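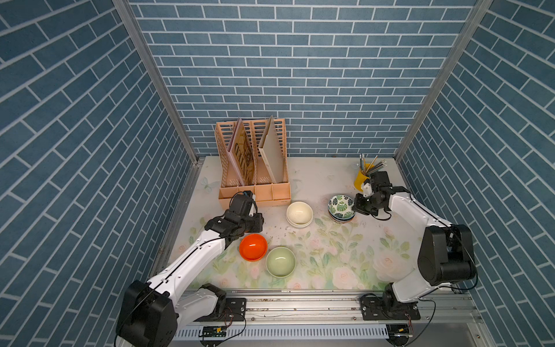

How to Clear and Reset a Shared Break Room Table

Skultside Workplace Services, Guidance for Tenants

Purpose

This page sets out the procedure for clearing, cleaning and resetting a shared table after a meal or a catered meeting. It applies to all break rooms and meeting rooms on the tenant floors at Skultside. It does not apply to the Mitonen Café on the ground floor, which is cleaned by its own staff.

The last group to use a table is responsible for resetting it. Where two groups have used the table one after the other, the later group completes the full procedure, including any items left by the earlier one.

Before You Begin

Collect the following from the cabinet under the sink:

One dry cloth and one damp cloth
A hand brush and pan
The gray tub for used dishes
A bottle of diluted surface cleaner

The surface cleaner is mixed by the cleaning contractor and is ready to use. Do not add water or any other product to the bottle. If the bottle is empty, report it through the service desk and use warm water with a small amount of dish soap until it is replaced.

Step 1. Remove Food

Cover and label any food that is to be kept. The label must show the name of the team and the day on which the food will be discarded. Unlabeled food is removed from the refrigerators every Sunday. Food that has been on the table for a long meeting should be thrown away even if it appears to be in good condition.

Scrape plates and bowls into the food waste bin. Liquids go down the sink and not into the bin, as wet bags tear when they are lifted.

Step 2. Clear the Dishes

Move dishes to the gray tub in small loads. Place plates at the bottom, bowls above them and glasses last. Bowls should not be nested while they still hold food, and ceramic bowls should never be stacked more than 6 high. Check the inside of each bowl before it goes into the tub. Dried specks are easily missed, particularly on patterned dishes, and they are much harder to remove after a dishwasher cycle.

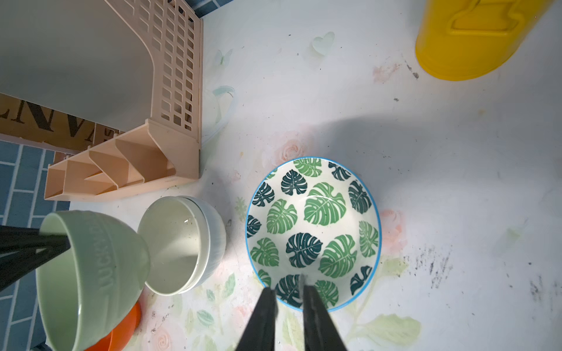

Bowls should be checked on the inside before they are stacked.

Set chipped or cracked dishes aside on the counter. They should not be returned to the shelf or placed in the recycling bin. Wrap broken pieces in newspaper, mark the package and leave it beside the general waste.

Step 3. Clean the Surface

Brush first and wipe second. A damp cloth used on a table that still has crumbs on it will spread them and may scratch the finish.

Brush from the far edge toward yourself, holding the pan just below the near edge of the table. If a mat or table cover is in use, lift it by opposite sides, fold it inward and shake it out over the bin. Brush the bare table before the cover is put back.

Spray the cleaner onto the damp cloth, never directly onto the table. Wipe in straight, overlapping lines and finish with the dry cloth. Printed covers should be wiped with water only.

Step 4. Run the Dishwasher

Load the dishwasher with bowls facing down and toward the center. Select the Eta program, which runs at 50 degrees and is suitable for all dishes supplied by the building. Personal items, wooden utensils and insulated cups should be washed by hand.

Start the machine only when it is full, or at 5:30 p.m., whichever comes first. The person who starts it should turn the door sign to "Running."

Step 5. Reset the Room

Return chairs to the table and put desk organizers, menus and other shared items back in their usual places. Rinse both cloths, wring them out and hang them on the rail. Close the food waste bin. Turn off any warming plates at the wall.

Damage and Replacement

Stains that remain after cleaning should be reported and left alone. Please do not use bleach or scouring pads. Refinishing work on tenant floors is carried out by Valdebenito Interiors each July, and reports received before then will be added to the list for that visit.

Missing or broken dishes are replaced from the common supplies fund. Requests should state the floor, the room and the type of dish needed. Forms are available at reception and from the service desk.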